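Oratach Cable Dressing Kit for Home and Shared-Shop Builds

Part OR-532 / Page updated 23/10/2018

You spent a year on the arms, the legs and the hands, and one evening on the wiring. Everybody does. Then the thing reaches for a cup, hooks its own cable on the edge of the table, and takes the table along.

The Oratach kit is a bag of sleeve, clips and strain reliefs for full-size builds with two arms and two legs. It came out of our own Humuvby build, which lives in a shared workshop and has been rewired more often than we care to admit. Everything fits by hand except the shoulder clamp, which needs a 3 mm hex key and some patience.
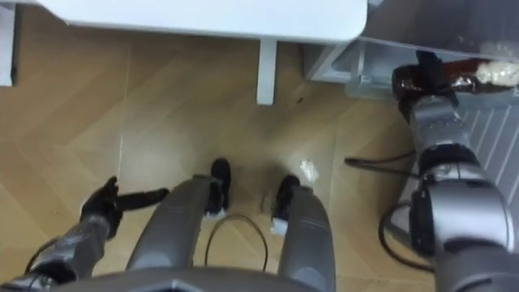 Will the sleeve stop the elbow from bending all the way?
It won't if you leave slack on the outside of the joint. Bend the elbow fully, lay the sleeve along it, add two fingers' width, then close the clips.

In the bag
Split braided sleeve, black, 900 cm
Snap clips, 66
Wrist strain reliefs, left and right
Shoulder clamp with rubber liner
Hook-and-loop ties, one roll, more than you want

Fitting
Start at the wrist and work back toward the body. People who start at the shoulder end up with all their spare cable at the hand, the worst place to keep it. Leave the clips open until both arms have been moved through their full travel by hand, power off. Check again with the legs forward if your robot works sitting down.

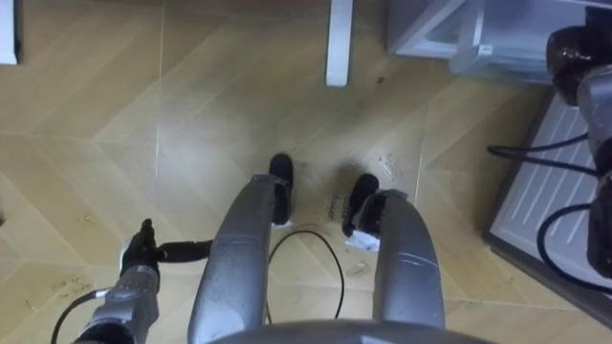 Humuvby build, looking down past the legs. Loose cable on the floor.

Fits and doesn't fit
Forearms up to 600 mm long. Tarel wrist units take the strain relief as supplied. Mancuso wrists need the adapter ring, sold separately, and we are sorry about the price of it. The kit does nothing for cables inside the housing, and it will not fix a connector you have already pulled out twice and pushed back in with your thumb.

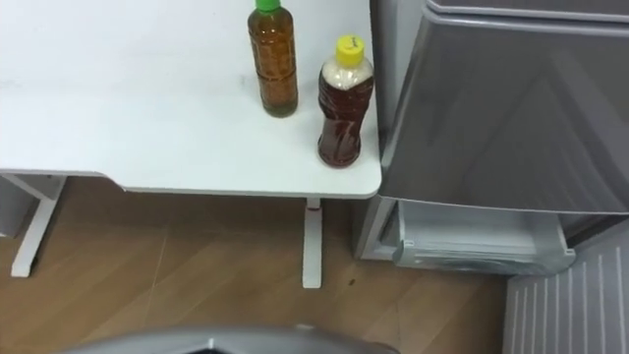
Oratach Workshop Catalog, November supplement, p. 66

Care
Wipe the sleeve with a damp cloth. Keep drinks bottles capped near the bench. Replace any clip that has turned white at the hinge. Returns are accepted on unopened bags; opened bags are yours, along with the ties.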